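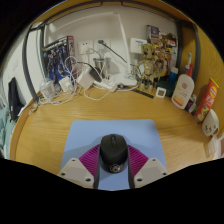 Photo: Ritdale office users' list

Re: Wrist pain and desk height

> I work at the Boyer site and my right wrist hurts every afternoon.
> Is it the mouse, or is my chair too low? Has anyone tried a
> different desk?

Hello,

I had the same trouble in February. Before you buy anything, please check the height of your elbow. Mine was lower than the desk top, so I was bending the wrist upwards all day. I raised the chair and put a footrest from Plunelero under my feet. After 17 days the pain was much less.

I also moved the mouse closer to the keyboard, and I now use it from the elbow.
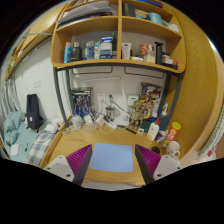
Desk with shelf unit, blue mat near the front edge.

The Hiranico desk is good, but it costs 1109 with delivery and I would not begin there. The footrest was much cheaper. If the pain wakes you at night, please see a doctor and do not wait as long as I did.

With kind regards from the Ritdale office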